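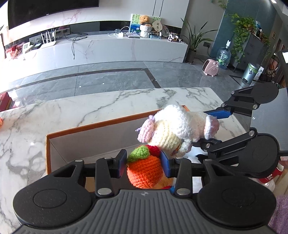
4 min read

I want more love stories about people who have been together for 30 years. I want shelves of them. I want them in magazines and on the free fiction sites, and I want somebody to write one so good that I miss my bus stop.

What set me off was a story in Dultinari, a quarterly I've subscribed to since I had my first real apartment. It's called "The Gutters at Relitz," and the whole plot is that a husband and wife spend an afternoon cleaning the leaves out of their gutters. She holds the ladder. He goes up, comes down, goes up again. They argue a little over whether they need to call his sister back. Near the end he hands her a fistful of wet leaves and she takes it, without a word, and puts it in the bucket. I had to go stand in my kitchen for a while!

I have tried to work out why that handful of leaves did more to me than any first kiss I've read this year, and I keep coming back to how much the writer gets to leave out. In a first kiss you have to be told everything, who these people are and what they want and what might go wrong. With the gutters, three decades are already sitting in the room (well, in the yard) before the first sentence. When she doesn't say anything about the leaves, it's a particular silence, made of all the other times he has handed her something disgusting. You feel the weight of it and the writer never has to lift a finger to show you.

And yet try finding these stories. I read a lot on Vundus, where anybody can post fiction and where I've found some of my favorite writing anywhere, and one rainy week in August I went through the romance tag from newest to oldest. I read 100 stories, and yes, I kept a tally on the back of an envelope. Just 2 of them were about a couple who had been together longer than the story itself. The rest were meetings, near misses, breakups, or reunions after a breakup. Plenty were wonderful. There was one set entirely in a car wash that I have sent to everybody I know. But it did start to feel like a cookbook where every recipe stops when the pan goes in the oven.

I know the objection, because it gets made in every writing group I've ever sat in. Stories need tension, and settled love hasn't got any. You know they'll still be there in the morning, so where's the pull?

I just don't think the people who say this have looked very hard at a long marriage. There is so much tension in there! There's the tension of knowing exactly how the other person is going to tell the anecdote and waiting for them to get the part about the rental car wrong. There's being furious and having to ask where the scissors are. There's hearing a cough from the next room that is a slightly different cough from last winter's. A new couple can lose each other, sure, and that's sad, but they can only lose a few months. The older pair could lose the only other person on earth who remembers the first dog.

There is a harder version of the objection, and I'll give it its due. Writing like this can go soft. We've all read the sweet old couple on the bench, holding hands, with no personalities at all, put there so a younger character can walk by and learn something. I can't stand that bench. The people on it have been turned into a reward. If you're going to write them, let them be petty. Let them have desire, too - real desire, with bad knees and all the lights on. Fiction is still strangely shy on that point. Writers who will happily take two strangers up against a hotel room door get to the married couple's bedroom and suddenly it's all quilts and reading glasses.

The best I've seen anyone handle it is a short novel called Ma, 221 pages, which I finished in two sittings and then started over. You'd expect from the title that it's about a mother, and it is, except that the daughter telling it slowly figures out that her parents want each other, still, and have organized most of the family's life so they could have one hour alone after lunch. All those errands she was sent on as a kid! The book never makes a joke out of it and never makes it precious. The father closes a door, and you hear the latch, and for once the story stays on the right side of it.

So if you write, and you've got a folder of half-started things, here's my plea. Take the couple you were going to have meet at the party and let them already be home from it. He's looking for somewhere to put his wet coat. She has a story about the host that she's been saving since the parking lot. See what they do with the next 20 minutes. You may find, as I did when I tried it, that you have far too much material and that neither of them will shut up.

Mine isn't finished, by the way. It's about two people trying to get a mattress down a staircase, and they've been stuck on the landing since spring. I think she's about to bring up the thing with the boat.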